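Fingertip crept on glossy covers, lost my zero at cycle 1033

gortner
Loving this build so far, the Naltow linkage is a ripper on cardboard and paperbacks! But last night the left finger stopped closing all the way. Log says position fault at cycle 1033, 27 newton limit never reached. Power cycle, re-home, fine for 54 grabs, then same again. Magazines only. 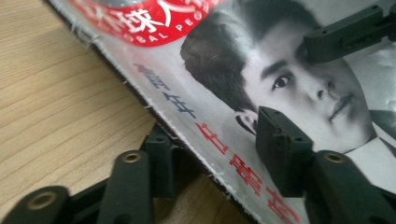

Fingers on the Global People cover, frayed side to the left

jirayu_t
Ooh, I know this one! Pull the brass inserts and check if they've turned in the plastic. Mine spun under load and the encoder had no idea. Colour a line across insert and link with a paint pen, then run it again.

dastgate_dan
Disagree. If it only happens on magazines it's the gloss. Finger skates, controller reads it as closed, offset creeps. Put rubber on the tips.

jirayu_t
Skating doesn't survive a re-home though, and his came back after 54.

Brarer
Before anyone runs it again: what happens on fault? Mine on old Eder firmware held full current and nipped my thumb a beauty. Set it to release, and keep your fingers out while it's live.

gortner
Good call Brarer, it was set to hold. Changed now. Paint line's on all the inserts, and one had shifted nearly a quarter turn! Jirayu, you're a legend. Dan, I'm still trying the rubber.

dastgate_dan
Fair enough, but I reckon you've got both faults. Post the log when you hit 2576.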